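Grestham Play Resource Library - Members' Newsletter

October 17, 2024

DO WE REALLY NEED TO SORT THE CRAYONS?

Every autumn somebody sends us a link to a sorting system, and every autumn we are asked why the library hasn't got one. This year it was the Movine method, which arrived as a handout from three separate members in the same week. We read it all the way through. It is 10 pages long and it is about putting crayons in boxes.

The claim, if we have understood it, is that children draw more and squabble less when their crayons are kept by colour in matching tubs, reds with reds, yellows with yellows, each tub with its own place on the shelf. There are diagrams. There is a page on the correct height of the shelf. What there isn't, anywhere, is a word about who does the sorting at twenty past five when the group has gone home and the floor still needs sweeping.

We are not against tubs. We lend tubs. But we have been lending out art kits for eight years now and we have a fair idea of what comes back and in what state, and very little of it comes back in colour order. It comes back in a heap, with a hair bobble and half a biscuit. So we are doubtful when a handout tells us that a heap is a problem.

Take the warm colours, which the handout is very keen on keeping apart. Reds, oranges and yellows are meant to have a tub each. Tip a handful of them out on a table and try it.

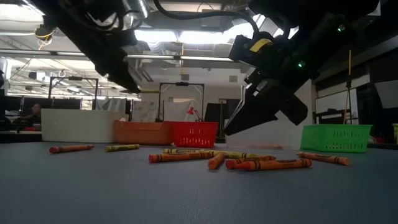

The trouble starts with the in-between ones. Is an orange-red a red or an orange? Does a yellow with a touch of green in it go with the yellows, or does it wait for the greens? The handout says to "decide as a group and stick to it". Anyone who has tried deciding anything as a group with a room of four-year-olds can work out how long that takes. We tried it among adults over a cup of tea and still had two crayons left over that we couldn't agree about.

Going by the label doesn't help much either. Wrappers are printed to look smart in the packet, and once the crayons are out and rolling about, what you mostly see is dark bands and lettering. A child picks by the wax at the end. So do we, if we're in a hurry. And once the paper has been peeled off (it will be peeled off, we have never known a set where it wasn't) the name of the colour has gone in the bin with it.

Then there is length. A short stub and a nearly new crayon of the same colour are not the same thing to a child, whatever the tub says. The short ones are better for small hands and for pressing hard. The long ones snap. If we were going to sort by anything, and we aren't promising to, it would be by size - stubs in one pot, long ones in another - and we'd leave the colours to look after themselves.

We did say we would be fair about this, so in August we gave it a proper go. Seven kits went out sorted the Movine way and the rest went out as usual. We asked the borrowing groups to let us know how they got on. Most of them didn't notice. One asked why the yellow tub was so full and the red one so empty. Another said the children had liked the tubs very much and had used them as hats. Every one of the seven came back mixed. None of this is science and we wouldn't put it forward as such, but the handout isn't science either, and it has a good deal more confidence.

What did seem to matter was whether the crayons were spread out where everyone could reach them. Groups that tipped the lot on to a bare table told us it went well. Groups that passed a tub round told us about queues. That fits with what we see in our own sessions, where a loose pile in the middle of the table tends to get used from all sides, and the odd one that rolls off on its own is usually the next to be picked up.

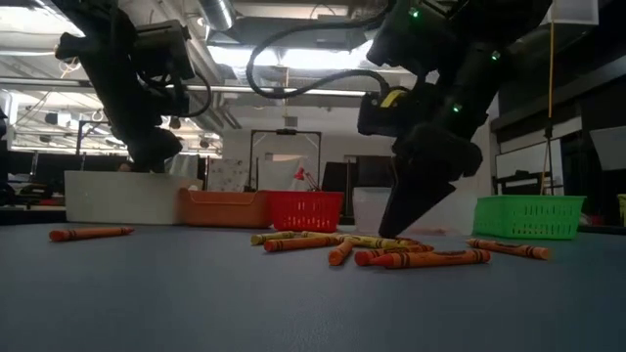 KITS AND LOANS

For the time being, then, art kits will carry on going out unsorted. If your group would like the colours separated, please say so when you book and we will put in a set of empty containers, which you are welcome to fill however you please. We will not be checking them on return.

We have had a sample of the Savolainen crayon tray, the one with the grooves. It looks nice. It is also a bother to clean, and stubs sink to the bottom of the grooves and have to be dug out with a pencil. We'll keep it for anyone who wants to try it, but we won't be buying more. The Moleck storage rack is still on loan and is due back at the end of the month. Please don't ask us for the shelf height, we haven't measured it.

A few small things when you bring a kit back. Broken crayons are fine, put them in with the others. Bare ones are fine too. Felt pens are not fine and should go in their own bag with the lids on. If you find a crayon under the radiator after the kit has gone home, keep it until next time.

Art kits can be borrowed for up to eight days. Bookings for the Christmas period are open now, at the desk or on the usual form.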